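How to Work Out What a Home-Cooked Dinner Costs

Most people know what they spend at the grocery store in a month but have no idea what a single meal costs. You can figure it out with a pencil and the receipt. I do it twice a year, usually in July and again in winter when produce prices change.

Step 1. Pick one meal you make often. Soup and a sandwich is a good one to start with. Write down everything that goes into it, including oil, salt and anything from a bottle.

Step 2. Find the package price and the package size for each item. Use grams for all of it. A can that says 370 grams and costs $1.85 works out to half a cent per gram. Write that number next to the item.

Step 3. Cook the meal the way you normally do, but weigh each ingredient before it goes in. Set the empty bowl on the scale, press the zero button, then add the food. My scale is an old Rodetti and it drifts if the battery is low, so change the battery first.

Step 4. Multiply the grams used by the price per gram. Add up the column. Divide by the number of servings you really got, not what the recipe promised.
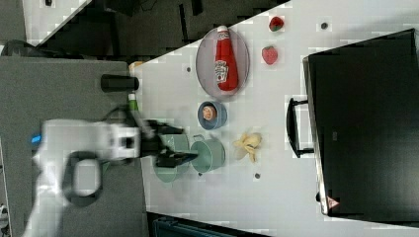 Condiments are the part people skip. You can't weigh a squirt very well, so weigh the bottle before dinner and again after. The difference is what the table used. For us it comes to a few cents.

Step 5. Add the leftovers back. If you made 2348 grams of soup and 463 grams went in the freezer, that portion belongs to another day. Take its share off tonight's total.

I leave out gas and electricity. If you want them in, read the meter before and after with nothing else running.

Keep the sheet. Next time you only have to update the prices.

Comments (3)

stotow_kitchen
Do you count the bones and peelings? I buy whole chickens and a lot of the weight gets thrown out.

Reply from author
Yes, use the weight you paid for. If the peelings go into stock, I still charge them to the first meal.

mmb2563
Tried this with chili. It cost more than I thought, mostly the cheese.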